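**Week 7: Wool and knitwear, care and storage**

Read the Grenstead sheet on fibre types before the session. We will not go over staple length again.

Wool fibre is covered in small overlapping scales. Heat, water and rubbing together make the scales catch on one another, and the fabric shrinks and thickens. This is felting, and it cannot be undone. Drying in the air without rubbing does little harm.

Knitted fabric is made of loops, so it stretches under its own weight. A heavy cardigan on a hanger will drop at the hem and form points at the shoulders. Fold knitwear and keep it flat, sleeves across the body.
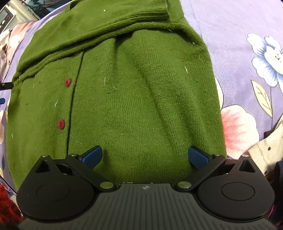 Normunds Toom objects that a light jumper will hang for a season without harm if the hanger is wide and padded. The Tapley samples partly bear him out: the 305 g piece kept its length from August to December, while the 563 g piece grew by 23 mm.

Moths: the larvae do the eating, and they prefer wool that has been worn and put away dirty. Wash first, then store. Cedar is weak and fades.

For next week:

- weigh one knitted garment of your own
- measure it from shoulder to hem, laid flat
- bring both figures to Annelies Ortner's group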